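Leaving the phone in the hall

15/09/2018

I've been trying to read before bed again. When I was a kid I could get through a whole library book under the covers, and somewhere along the way I swapped that for scrolling until my eyes hurt. So back in June I started charging my phone in the hallway, and I bought an old-fashioned alarm clock (it ticks like crazy, but I've grown fond of it).

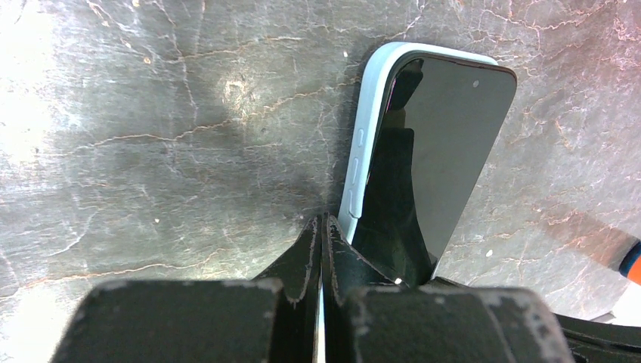

The first two weeks were rough, I won't lie. I kept reaching over to the nightstand for nothing at all. Then I picked up a fat paperback called Kandiro, a sea story I found at the Gevoditz book sale, and I was up to page 136 before I noticed I'd stopped reaching. Some nights I manage up to 90 minutes now — far too late for a person with a morning job, but oh, what a pleasure! 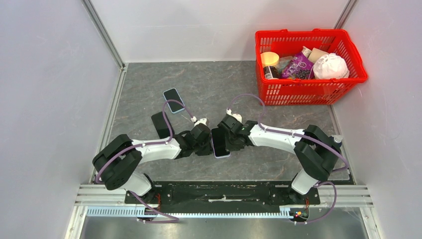 My reading corner needed some work too, and I've been fussing with it ever since. I moved the chair away from the window, brought in a better lamp, and then got stuck on paint for ages. I'm leaning toward a light gray with a tiny bit of lavender in it, like those walls, with something darker on the floor so the crumbs from my toast don't show. The sample pot is sitting on the stairs and I'll get to it once I finish this chapter.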